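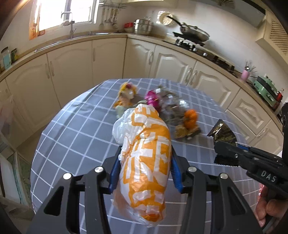

Two hand-held grippers at work over the pile, with a plastic-wrapped bundle held upright in the nearer one.

Teaching by hand: how to record a good sorting session at the kitchen table

By Isabelle Penner, September 22, 2025

If you have read the earlier pages in this series you will know I am very fond of sorting as a first task. It needs no special equipment beyond the grippers themselves, you can do it on any table you have, and a trip to the shops gives you everything you need to pick up. What follows is the way I teach it to new people at Skenudstead, written out properly at last because I got tired of finding my own notes on the backs of envelopes.

What you will need

A pair of hand-held grippers, charged and paired with the recorder
A table you can stand at without stooping
A plain or lightly patterned cloth
A good heap of packaged goods, as mixed as you can manage
The Tavix recorder (or whatever you use in its place) with space for at least 24 takes

Setting out the table

Put the cloth down first and give it a quick smooth with your hands. A few soft folds will do no harm, and I rather like them, but a big ridge under the goods will tip things over just as you reach for them. A cloth with a fine grid of lines is handy when you come to look back over a take, as you can judge how far something has slid.

Then tip your goods out in a heap. Please don't arrange them! It is very tempting to line everything up like a shop window, and a robot trained on that will be flummoxed by the first untidy table it meets. Crinkly bags, shiny wrappers, lumpy things and clear packets should all be in there together. Leave an item or two away from the main pile as well, so that there is some easy picking for the second hand.

Daylight is lovely to work in, though a bright window behind the table can wash out clear plastic. Do one short test take, play it back, and turn the table a little if you have lost the edges of things.

Making the pick

1. Start with both grippers open and held well clear of the pile. Wait for the beep, then count to 3 in your head before you move.

2. Choose your item before you set off. Dithering over the heap gets recorded too, and the model will learn to dither just as faithfully as it learns everything else.

3. Come in slowly with the jaws either side of the item. With a long soft bundle, aim for the thicker part, and try to get both grip pads flat against it. The loose ends of a bag will bulge and trail about, and you can let them.

4. Close until the item is held and then stop. People new to this squeeze far too hard, probably because they can't feel the thing under their fingers. Watch the wrapping instead - when it puckers evenly on both sides you have enough.

5. Lift straight up, a hand's width or so, and pause. If the item is going to slip, this is where you want it to happen.

6. Carry it to its place, lower it until it touches the cloth, and open the jaws gently. Dropping from a height is a hard habit to train out later.

Using both hands

Once single picks feel comfortable, bring in the second gripper. While one hand is holding, the other can be reaching for its own item on the far side of the table. A wrapper with a raised point is a nice one to begin with, as there is something for the tips of the jaws to close on. Keep your wrists apart, and never cross one gripper over the other. I did this all through August and had to throw out a whole evening's work.

When a pick goes wrong

Carry on. Set the gripper back, approach again, and let the recorder run. A take with a slip and a tidy recovery is worth keeping, so tag it "recovery" in Tavix and move along to the next one. The only takes I delete are those where I have put a gripper down halfway through or wandered off to answer the door.

How many takes?

For one kind of sorting, aim for 300 before you try any training. Our full set for the Rimimach arm stands at 1076, gathered over a good many sittings, and the later ones are noticeably calmer than the first. Stop when your hands get tired - shaky takes are no bargain - and shuffle the heap thoroughly every time you come back to it.

Next page: checking your takes with Hunt and trimming the ends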